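Suturing practice at Curngate: the gallery

Last updated: Jul 22, 2024
6 comments · 400 shares

Welcome to our stitching gallery! We love a good practice pad at Curngate, and the curved needle is still our favourite thing to get the hang of (fiddly, shiny and very satisfying).

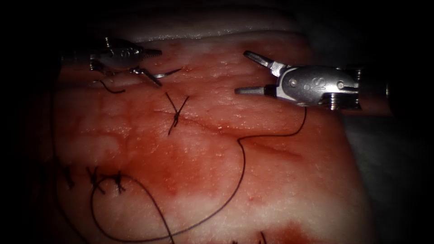
Start with short tails and small bites, and take your time over each one. A curved needle wants to travel along its own arc, so let it! We do 2 rows before tea and compare them afterwards, which is half the fun. More pictures coming in December!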